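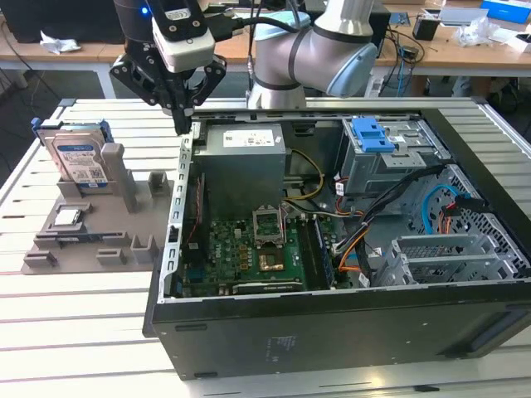 1/ Notes from the Cusbridge open day, disassembly cell. Posting in order of the demo, with the questions I wrote down.

2/ The task is desktop PC teardown. The tower lies on its side on a slatted table, side panel off. One arm, two-finger gripper, camera on the wrist. Parts go to a gray 3D-printed tray left of the case.

3/ Tray layout is the part I wanted to see. Hard drives stand upright in a slot at the back left. The CPU gets a square recess in the middle. Printed posts and U-shaped holders take up much of the rest.

4/ CPU on the tray, socket bracket open, a memory module still in its slot. Hakim Wibisono, who ran the cell, said the order is fixed for now: drives, CPU, memory, then the power supply.

5/ Cycle time quoted for drives plus CPU: 195 seconds. That excludes the side panel, which a person removes. I asked twice to be sure.

6/ Cables are the open problem. Yellow and black power wires run from the supply right across the board, with more along the side of the case. Current policy is to plan around them and stop if the wrist camera loses sight of the socket.

7/ Success rate: 54 towers run in October, 9 stopped for an operator. Hakim put 8 of those down to cables and the last to a stripped screw on a drive bracket.

8/ Question from Hui-mei Poon: does the tray change per PC model? Answer: no, one tray, but the pick positions are taught per chassis. Teaching a new chassis takes most of an afternoon.

9/ Nothing on force limits at the CPU socket. Bent pins are my main worry with this kind of gripper. Anneliese Hagedorn took my email and is checking.

10/ Villwood had a conveyor sorting demo in the next hall. I skipped it, the line was long. Bastian Voß went and may post his own notes.

11/ The tray files are supposed to be shared with attendees. I'll add the link to this thread when I have it.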